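Britstead site, processor test bay
Staff meeting, May, 2.15 pm, small canteen
Apologies: two from nights, asleep

1. Last minutes
Agreed, apart from the line saying everyone was "excited" about the arm. Changed to "informed".

2. The arm in bay 2
Minditz handed it over last month. It picks up a processor, takes it to the fixture and tests it, and then it does that again until somebody stops it. On its best shift so far it got through 2497. On its worst it got through 244 and spent the remainder waiting for a person to press Resume. The person was at lunch. Management asked whether lunch could be staggered. It can, from next week, under protest.

Dropped parts are to go in the red tray and not back in the queue. Whoever has been putting them back in the queue is asked to stop.

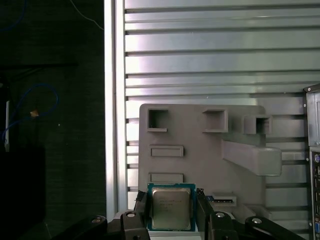
Minutes and photo: Brisa Carrillo, bay 2

3. Who does what now
The four hand-testing seats go down to two. Management repeated that no jobs are going. Asked if this could be had in writing, they said it was in the slides. Asked for the slides. Action: management.

The two people coming off the seats will be "cell minders". The meeting wanted to know what a minder does when the arm is behaving. Answer: minds it. Grade and pay are the same for now. It was pointed out that hand testers got the fiddly-work allowance and minders as yet do not, although clearing a jam is as fiddly as anything we did before. Management to ask Cervantes, who hold the contract, and come back with a figure.

4. Training
Zusta course is one morning, on the screen, with a certificate. Those who have done it say it covers starting and stopping well and says very little about the bit in between. Request for an afternoon with the Minditz fitter before he goes home for good. Agreed in principle. Date wanted, in practice.

5. Noise and light
Arm is quieter than the old presses. The beep is not. Volume to be turned down if anyone can find the setting.

6. Wrists
Sore wrists in the bay are down since the change and this should be noted, so it is noted. Sore eyes from watching the screen are up. Screen breaks to be put on the rota like anyone else's.

7. Any other business
Naming the arm: deferred again.
Kettle: see last minutes.

Closed 3.05 pm. Next meeting same place, once the slides arrive.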